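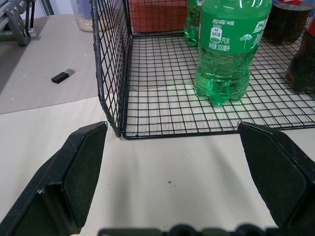 View from the wrist camera at the Skemodix open day, fingers at the corner of the bottle basket

Open day at Skemodix – worth the drive?
Forum: Small Shop Automation

hermine_t wrote:
Went to the Skemodix open day on May 4, 2018 and I've been chewing on it since. Some of you asked for a report, so you get one, grumbling included.

The main attraction was the Flurkari cell, one arm on a white table doing pick and place with household stuff. Soda bottles in a wire basket, that kind of thing. They had the wrist camera up on a big screen and handed out stills at the end, and the one up top is from my batch. The green bottle at the front says 300 ml on the label, so these are small ones.

The pitch was "it handles anything you would find on a shelf." My problem is that I saw it handle bottles. I asked if I could put my own coffee cup in the basket and the guy presenting (polite, clearly not the first time he'd been asked) said they were sticking to the program for the day. Fine. But then don't say anything.

The list price on the handout was 2222 euros for the gripper alone, arm and software not included. I asked for a cycle time and got "it depends" from two different people.

rietvr wrote:
Thanks for writing this up. Did it drop any?

hermine_t wrote:
Two while I stood there. One slid out on the way up, and one it let go of too early over the table. I watched maybe half an hour and then went for the sandwiches, which were good.

tintang wrote:
I was there too, in the morning group, and I think you're being hard on them. Wire baskets are nasty. The fingers have to come in over the rim or past a corner, everything behind the mesh is chopped up into little squares for the camera, and the bottles are clear or tinted plastic with liquid in them. If I wanted to rig a demo to look good I'd use cardboard boxes on a flat table.

Also look at the bottom of that green bottle. Ridged base on a grid floor. Those things rock if you breathe on them.

hermine_t wrote:
Sure, it's harder than boxes. I never said it was easy. I said I was sold "anything" and shown soda.

evelien_h wrote:
Two kinds of soda, to be fair. There's cola in there as well.

annelies_vb wrote:
What bothers me in the still is the fingers. Flat pads with beveled edges, scuffed, and as far as I can see no rubber on them. On a round bottle that gives you a thin line of contact on each side and not much else. We had the same idea on our Cuypers line and went to curved pads within a month. If one slid out on the way up I'm not surprised at all.

tintang wrote:
Could be a thin coating you can't make out in a still. Ours at work look like bare plastic too, and they grip fine until they get dusty.

annelies_vb wrote:
Well, the left one looks dusty!

hermine_t wrote:
I did ask about the pads. Was told they're "a wear part." 778 euros for a spare set, and I had him repeat it.

rietvr wrote:
For two pieces of plastic?? I'll stay with my vacuum cups, thank you.

tintang wrote:
Vacuum cups on a bottle standing in a basket, good luck. You'd be picking by the cap, and every brand has a different cap.

rietvr wrote:
All my bottles have the same cap – that's kind of my point. I know what comes down my line. I don't need a machine that is ready for a jar of grain or whatever that is at the back.

evelien_h wrote:
Different question. Did they say whether somebody was steering it? I went to the Tillura one in February and it took me most of the visit to work out that a man behind the partition was driving the arm. The talk was all about autonomy and he was sitting right there with a controller in his lap.

hermine_t wrote:
Good question and I don't have a clean answer. There was a woman at a laptop the whole time. When I asked, they said she was "supervising." I couldn't see her screen from where the rope was. The still won't tell you either way.

tintang wrote:
In the morning she was at the coffee machine for a good stretch and the arm kept going. So I'd believe supervising.

hermine_t wrote:
OK, that's useful and I'll take it. I'd have liked to hear it from them with numbers attached, though. How many picks in a row, how many times she stepped in. They had over 7 slides on company history and none on that.

annelies_vb wrote:
Would you go again?

hermine_t wrote:
If they let visitors bring their own objects, yes. I've emailed them to ask. No reply so far.

evelien_h wrote:
Post it here if they answer. I've got a box of awkward shampoo bottles I'd happily drive over.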